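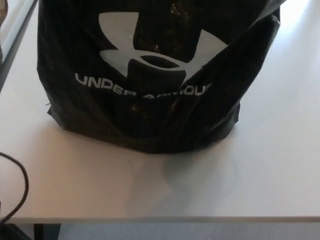
Zeeshan Malik
Automation planning, Mestgate

Ticket: Bag handling cell, budget and parts hold
Opened: October 23, 2019
Status: Open, waiting on vendor
Assigned to: Rocío Aguirre, Prutari support

Hi Rocío, me again! I know the last ticket was meant to be the final one before we signed off on the order, but I've hit a snag with the gripper quote and I'd rather sort it out now than after the money's gone.

The trouble is the bags. When we first scoped this cell back in May, everything on the list was cartons, and the Espinoza suction head you quoted was a dead simple choice. Since then the returns team has asked if we can do plastic shopping bags as well (the glossy black retail ones, handles, logo on the front, whatever the customer chucked the goods into). The suction head hates them. I get a seal on a nice flat bit, the arm lifts, the film puckers and the vacuum reading drops straight back to nothing.

What I've tried so far:

Bigger cup from the Espinoza spares kit. Better grip on the flat panel, still lets go as soon as there's weight in the bag.

Slower lift. Got one bag halfway to the tote before it dropped. I was pretty chuffed for a second there.

Vacuum turned up to the max. Pulled the film right into the cup and tripped the filter alarm. Cleared it, cleaned the filter, won't be doing that again.

Picking by the handle hole instead. The vision software found it on some bags and lost it on others, depending on the glare. I've attached the logs from both runs.

So my first question is whether your two-finger head fits the same wrist plate. The drawing in the quote pack shows the plate but doesn't give the bolt pattern for that head, unless I've missed a page (quite possible, it's a long pack).

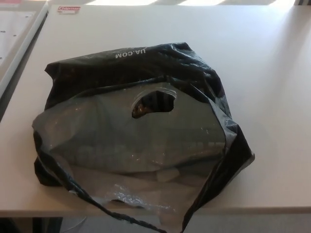
My other question is about the price, and I need to be a bit careful here because finance has already been very patient with me. The approved line for end-of-arm tooling is $786. The suction head comes to $506 of that. If I keep it for cartons and add a finger head at $240, which is the figure on your accessories sheet, I squeak in under the line at $746, but only if that price includes the cable and the fingertip pads. Does it? The sheet just says "head assembly" and I've been stung by that wording before — with another supplier, not you lot.

I also don't have a cent set aside for a quick-change coupling. Swapping heads by hand is fine for us at the moment, we'd only be doing it at shift change, so please don't add one to the revised quote. I'd sooner put it in next year's plan with a proper number against it.

Update, same day, after lunch

Thanks for ringing, that was quick! Writing it down here so we've both got it:

Finger head fits the same wrist plate with the bolts we already have. Great.

Cable is included. Pads are not. You're checking whether the Ollent pads will fit, as we've got a drawer full of those from the old packing line and they're a nice grippy rubber.

You suggested a diffuse light over the table for the glare. I like the idea but it would have to come out of the facilities budget, so give me a separate quote for it, please, don't bundle it with the tooling. They'll knock it back if it shows up on an automation invoice.

You can lend us a demo finger head for 3 weeks before we commit. Yes please! Send it to the Mestgate loading dock, attention me, and put the ticket number on the outside of the box or it'll end up in the returns cage with everything else.

Still open at my end: I need the lead time in writing. You said it on the phone but my manager wants it on the quote itself, and the purchase request can't go up without it. I also want to run filled bags and nearly empty ones on the demo head, both standing up and flopped over, before I cancel or keep anything on the suction side.

Leave this one open until the demo unit turns up and I'll add the new logs here.

Cheers,
Zeeshan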